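About Mamenton

Mamenton makes software for robot arms that work on electronics. Our team of seven people writes the planner, the controller and the perception tools, and we test everything on our own cells in Prindholm. The company was started by Teresa Wróbel, who still reviews most of the planner code.

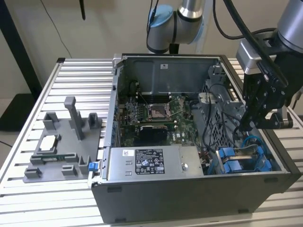 Two-arm test cell with an open desktop tower and fixture plate.

Our main product, Sondside, plans the motion of two arms in one shared space. It checks a new path every 45 milliseconds and slows an arm before the other one comes too near. Customers can try it in simulation for 30 days. For questions about integration, please write to our office in Prindholm.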